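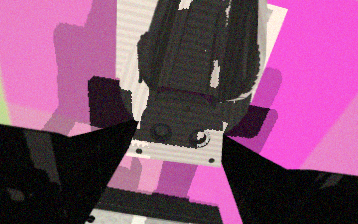 The view from the wrist, between the two fingers.

Aslı Yüksel had the headset off and was rubbing the bridge of her nose when Tülin came in with the mail.

"How many?" Tülin asked.

"Thirty-seven since lunch."

"Good ones?"

"Thirty-four good ones. I threw out three."

Tülin put the mail on the radiator and looked at the screen. The room in the simulator was pink again. Last week it had been brown, and before that a kind of hospital green. The program changed the walls every so often so the arm wouldn't learn to depend on them. The two black fingers pointed in from the bottom, and past them was the other arm on its pale plate, with two dark red blocks beside its base.

"Who picked magenta?"

"It picks its own."

Whitlock wanted 1,944 demonstrations by the end of the month. The number was in the contract and had never been explained. Each one went the same way. Aslı held the controller, squeezed the trigger halfway, brought the fingers down over a block, closed them, lifted, carried the block to the other side and let go. Then she pressed the button under her thumb and the room set itself up again. In March, when she started, one block had taken her most of a minute. Now she could do it while thinking about groceries, and Tülin said those were the ones that came out best.

"They called from Siremton," Tülin said. "They ran the policy from Monday's set."

"And?"

"It picks up the block. It carries it over. Then it waits."

"Waits for what?"

"They don't know. It holds the block over the spot for a second or so and then it lets go. Every time. They asked if there was something wrong with the recording."

Aslı turned her chair around. "What kind of a second?"

"I don't know what kind. A second. Why?"

Aslı put the headset back on without answering and took the controller off its hook. Tülin stood behind her and watched the screen. The fingers came down, closed, lifted. The block swung over to the left and stopped in the air. Aslı's shoulders dropped a little and she breathed out. Then the fingers opened.

"There," Tülin said.

"I heard it." Aslı did another one. It was the same. She tried a third and let go right away, and the block landed crooked and tipped on its side.

"My father hung wallpaper," she said from under the headset. "In Ballwood, mostly the big houses. He used to make me hold the top of the strip. He'd say wait, breathe, now put it down. I never thought I kept it."

"So what do I tell them?"

"What do they want?"

"They want it faster. A second a block is a lot of seconds."

Aslı ran the crooked one again, trying to be quick, and it tipped again. She threw it out. She threw the next one out too. The walls hadn't changed, and the shadow of the arm lay across the pink in big square steps.

"Does it ever drop one?" she asked. "The one in Siremton. With the wait."

Tülin got out her phone and scrolled up through the messages. It took her a while to find it.

"No," she said. "It says here no drops."

"Then tell them that first."

Tülin typed it standing up. Aslı squeezed the trigger halfway and brought the fingers down over the block on the left.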